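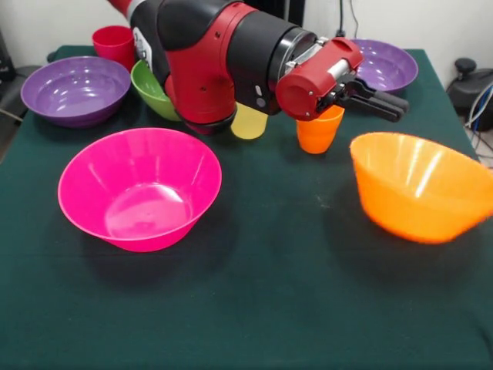 リポジトリ内を検索 検索語を入力

Nodutar 卓上片付けデモデータ

樹脂製のボウルとカップをロボットアームで片付ける作業を、人が教示して記録したデータセットです。模倣学習の学習用と、教示方法の比較用に公開しています。収録はHokgateの実験室で行いました。

収録内容

遠隔操作によるエピソードが478本、アームを直接手で動かして教示したエピソードが145本あります。両者は別ディレクトリに分かれており、ファイル形式は共通です。1エピソードは1つの指示に対応し、アームが待機姿勢を離れる時点から、同じ姿勢に戻る時点までを含みます。

teleop/ 遠隔操作
handguide/ 直接教示
failed/ 中断または失敗したもの(16本、上の本数には含まない)
meta/ 指示文、操作者ID、物体リスト
tools/ 読み込みと変換のスクリプト

作業と物体

台には濃い緑の布を掛けています。物体はボウルとカップで、色は紫、ピンク、オレンジ、緑、赤、黄です。紫のボウルは同じ形のものを2つ使うため、指示文では「左の紫」「奥の紫」のように位置で区別しています。左右はすべて固定カメラから見た向きです。操作者から見た向きではないので注意してください。

指示は次の系統に分かれます。
カップを指定のボウルに入れる
カップを別のカップに重ねる
ボウルを台の手前または奥へ寄せる
ボウルを別のボウルに重ねる

初期配置はエピソードごとに変えています。アームの肘や手首の陰に物体が入る配置も除外していません。固定カメラの映像では対象の一部が隠れたまま把持が始まることがあります。物体の位置を映像だけから推定する場合は、待機姿勢に戻った最後の数フレームも使うと安定します。

教示の方法

遠隔操作では、操作者は台の横に座り、手元の小型アームを動かします。関節角がそのまま本体に送られます。平行グリッパの開閉は手元のレバーです。力の返しはないため、縁をつかむときの押し込み量は操作者によって差が出ています。

直接教示では、重力補償を有効にした状態で手首のあたりを持って動かし、グリッパはフットスイッチで開閉します。この方法では操作者の手や腕が映像に入ります。映像を入力に使う学習では、教示後に軌道だけを再生して撮り直した replay/ 側の映像を使ってください。replay/ は handguide/ の下にあります。

操作者はTiago AzevedoとMargaux Bodinの2名です。Tiagoの分は上からまっすぐ下ろして縁をはさむ把持が多く、Margauxの分は斜めから入る把持が多めです。操作者IDは meta/operators.csv にあります。

データ形式

各エピソードは映像(mp4)と状態列(parquet)の組です。状態列の項目は次のとおりです。

t 先頭からの時刻(秒)
q 関節角(rad)
q_cmd 指令関節角(rad)
grip グリッパ開度(0が閉、1が開)
phase 接近、把持、搬送、解放、復帰のいずれか

phase は手作業で付けました。付与はJacqueline Besson、確認はLucienne Gilbertです。直接教示のデータには q_cmd がありません。列は残してあり、値はNaNです。

使い方

python tools/load.py --split teleop --episode 12
python tools/convert.py --in handguide --out out_dir

convert.py は映像を読み直すので時間がかかります。状態列だけでよければ --no-video を付けてください。

既知の問題

光沢のある物体に天井照明が映り込みます。色のしきい値で領域を切り出すと、ハイライトの部分が抜けます。
布のしわと細かい汚れは収録期間中に変化しています。背景差分は同じ収録回の中だけで使ってください。
カップを重ねたエピソードの一部で、解放後に内側のカップが持ち上がって付いてくることがあります。phase は解放のままです。
12月の収録分は固定カメラの向きがわずかに違います。校正値は meta/calib_dec.yaml を使ってください。

変更履歴

1.2 replay/ の映像を追加。phase の誤りを修正。
1.1 failed/ を分離。
1.0 初版。

連絡先

データの不備は課題ページに、エピソード番号を付けて報告してください。利用条件についてはJaime Marinho(Hokgate)まで。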